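Section 4: Setting Up and Placing the Screen
20 September 2025 — Futico Product Support

This section covers the Rilludside folding screen in the three-panel and four-panel versions. The hinges must already be fitted, as described in Section 3. If you bought the screen assembled, start at 4.1.

4.1 Before you begin

Let the boxed screen sit in the room for a day before unfolding it, especially if it was delivered in cold weather. Panels that come straight out of a cold van can stick at the hinge side for the first few hours.

Two people should do the first set-up. After that, one person can move the screen when it is folded flat.

You will need:

- the screen
- the bag of felt feet (packed with the hinges)
- a soft, dry cloth
- a tape measure
- a small level, if your floor is old or uneven

CAUTION: Keep children and pets out of the area until step 9 is finished. A screen that is only partly open can fall in either direction.

4.2 Choosing the spot

Measure the gap you want to cover. An opened screen is always narrower than its panels laid end to end, and how much narrower depends on the angle of the folds. Panels on the standard model are 18 inches wide. Two of them laid flat would cover 36 inches, but you should never stand them that way.

Leave a gap of at least 13 inches between the screen and any heater, stove, or floor vent. The same distance applies to table lamps with exposed bulbs. A screen should not stand in front of a door that people use, even if the door opens away from it.

NOTE: Sunlight through a window will fade one side of the weave faster than the other. Turn the screen around every few months if it stands in a bright room.

4.3 Opening the screen

1. Carry the folded screen upright to the spot. Hold it by the outer frames, never by the weave.

2. Lay it on its long edge on a rug or blanket and press one felt foot under each bottom corner. Push down for a few seconds so the adhesive grips.

3. Stand the screen up again, still folded. One person holds it from here until step 6.

4. Take off the strap. Keep it for storage.

5. Open the first panel slowly, to about a right angle. If it stops early, do not force it. Close it, check the hinge for packing foam, and try again.

6. Open the next panel in the opposite direction, so that the screen begins to make a zigzag. The person holding it can let go once two folds are open.

7. Open any remaining panels, changing direction each time.

8. Close each fold a little until the screen covers the gap you measured. The angles do not have to match exactly, but no fold should be so wide that two panels form a straight line.

9. Push gently on the top of each panel. The screen should rock slightly and settle back. If it keeps moving, make the folds tighter and push again.

CAUTION: Do not lean anything against the screen. It is not a wall and it will not hold a picture, a bicycle, or a coat rail.

4.4 Uneven floors

On older floors, one panel may hang clear of the ground. This does no harm if the gap is thin. For a larger gap, add a second felt foot on top of the first at that corner. Do not use folded cardboard, which flattens over time and lets the panel drop.

If the floor slopes, place the level along the bottom rail of each panel and find the lowest one. Move the screen so that the lowest panel is at one end instead of in the middle. A middle panel that hangs from its neighbors puts steady strain on the hinge screws, and they will work loose.

On deep carpet, leave the felt feet off and check the screen again after two or three days. Carpet pile sinks under the frame and the folds can shift.

4.5 Using a screen on or behind furniture

The short version of the screen can be used behind a desk, a worktable, or a counter. Follow steps 1 to 9, but with the furniture already in its final place. Moving a heavy table afterward nearly always catches the bottom of a panel.

Leave enough room behind the table to reach the end panels. If the screen stands on the tabletop itself, keep it well back from the edge and use the non-slip pads in place of the felt feet. The pads are sold separately as part 422.

The full-height screen is too tall to stand on furniture and must be used on the floor.
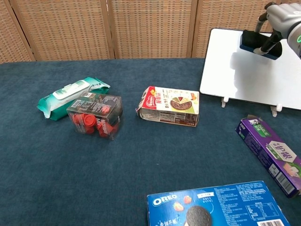
Can I leave the screen folded for a long time?

Folding it for months at a stretch is fine as long as it is dry and stored upright. Put the strap on loosely and keep the screen off bare concrete. When you open it again, check the hinge screws before it goes back into use.

4.6 Moving the screen after set-up

Fold the screen completely before you move it, even if you are only shifting it a short way. Sliding an open screen across the floor twists the hinges and can pull off the felt feet.

1. Close the end panels first, then work toward the middle.
2. Fasten the strap at about half the height of the frame.
3. Lift with one hand under the bottom rail.

On stairs, carry the screen between two people, with the hinge side up.

4.7 Cleaning

Dust the weave with a dry cloth or the soft brush on a vacuum cleaner, set to low. Work from the top down. For marks on the frame, use a damp cloth and dry the spot right away. Spray cleaners and furniture polish should be kept off the weave. They leave a film that collects dust — and it cannot be washed out.

A loose strand can be tucked back with a blunt needle. Do not cut it. If a strand has snapped, see Section 6 for panel replacement.

4.8 If something is wrong

Screen leans to one side: check for a missing felt foot, then check the hinge screws on the side it leans toward.

Hinge squeaks: rub a little candle wax on the pin. Oil will stain the frame.

Panels do not line up when folded: loosen the middle hinge by half a turn, fold the screen flat on a blanket, and tighten the screw again.

Last updated: October revision

Related items
Section 3: Fitting the Hinges
Section 6: Replacing a Panel
Quinlan Freestanding Coat Rack: Assembly
Sarnberg Window Shade: Measuring and Mounting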